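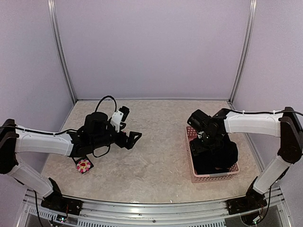 Mottled cream-beige top, three pale lavender-gray walls

Gradari forum > Workrooms and corners > Marble look top: keep it bare or cover it?

skein_and_pin
Posts: 392
I finished my work corner in June and I would like your opinions. The panels on three sides are good, the color is calm and small things do not fall behind the table anymore. The side walls open toward the front, so my elbows have space. My problem is the top. It has lighter and darker patches, and when I put down a white thread or a beige pin, I lose it at once. Should I cover it with a cloth, or change the top? A plain one from Skikwood is 60 euros, and I would prefer to not spend it.

mossbutton
Please keep it! A plain top shows every scratch and every drop of glue. I have a patterned one for two years and it still looks decent. For white thread, use a small dark tray and move it where you need it.

oldhemline
I do not agree with mossbutton. A pattern under small work makes the eyes tired. Cover it, and be careful with the seam at the back, where that thin metal rail goes along the table. Pins love such places. I put a rolled towel against mine.

mossbutton
A towel collects pins too, only now you find them with your hand.

skein_and_pin
Ha, true. I will think about the towel. 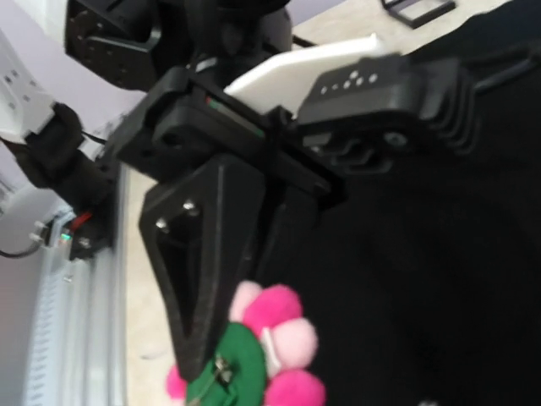

Black cloth is what I am testing now, and I like it more than I expected. I bought a piece from Vembridge, 26 inches wide, and it stays flat without tape. The colors are easy to see on it: the pink and green of the soft decoration come out very clear, and on the beige I think the pink would look a little dusty. The bad side is fluff. Every light fiber shows, and I must brush the cloth each evening.

oldhemline
Much better. For the fluff, use a damp rubber glove and go in one direction only.

mossbutton
I admit the pink looks nice. But try sewing black ribbon on it and then come back to us :)

skein_and_pin
For black ribbon I will fold the cloth away and work on the beige. So the top stays, and the 60 euros also.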